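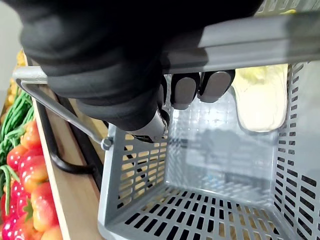 ROBOTS & CHORES

I promised a few of you a proper thread on whether a machine can do the grocery shopping yet, so get a cup of something, because I do go on.

My stake in this: I ran the produce side of a little market called Wendt for years, and my knees remember every hour of it. So when people tell me robots are coming for shop-floor work, my first question is which part of it, and can they start with the part I hated?

Let's begin with the basket. You and I pick one up without a thought. But a basket handle swings, the whole thing tips when you lean over it, and the weight shifts every time something goes in. With a cabbage in one corner it hangs crooked, and your wrist fixes that while your head is busy with dinner. Somebody has to teach a machine all of that! 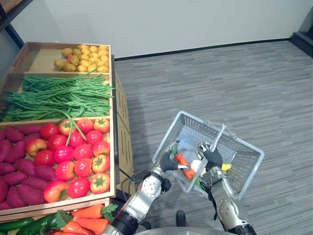 Two arms, one basket, and a carrot with its greens still on.

Then there's the produce. I used to tell new hires at Wendt that a potato forgives you and a tomato never will. You can grab a potato like a doorknob. A tomato wants just enough grip to come up off the pile, and you have to choose one that isn't holding up its neighbors (we've all caused that avalanche, don't pretend).

And green beans, oh my. A heap of green beans isn't really a heap of things, it's one big tangle that sheds. They hang over the divider, they get into whatever is in the next bin, and you spend your morning combing them back. If a robot could do only that one job I'd have paid for it out of my own pocket.

A friend sent me the write-up of a home trial called Skomport, which I read twice on the porch. They logged 989 tries at putting groceries away, and 331 of them needed a person to step in. My husband thought that sounded terrible. I thought it sounded like my first summer with teenagers on the register.

What stuck with me was the bags. Thin clear plastic was the thing they complained of most, page after page. It crinkles, it shines, it changes shape the moment you touch it. I can't open those bags at the store either without licking my thumb, so I have some sympathy.
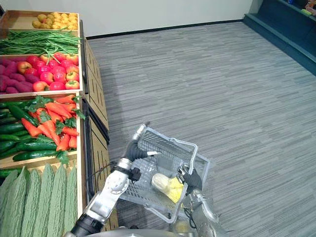
Hand on the handle, beans over the divider as usual.

So, can they do the chores yet? My answer tonight is some of them, slowly, with a patient person nearby. Carrying and holding, I'd believe. Picking out six good tomatoes for a salad and leaving the soft ones, I'd want to watch that with my own eyes before I handed over the list.

Several of you asked if I'd have one at home. Yes, if it would unload the car! I make 2 trips from the driveway every week, and I'd be glad to stand there holding the door and giving advice.

More tomorrow on folding towels, which I have even stronger feelings about. Tell me in the replies which chore you'd give away first.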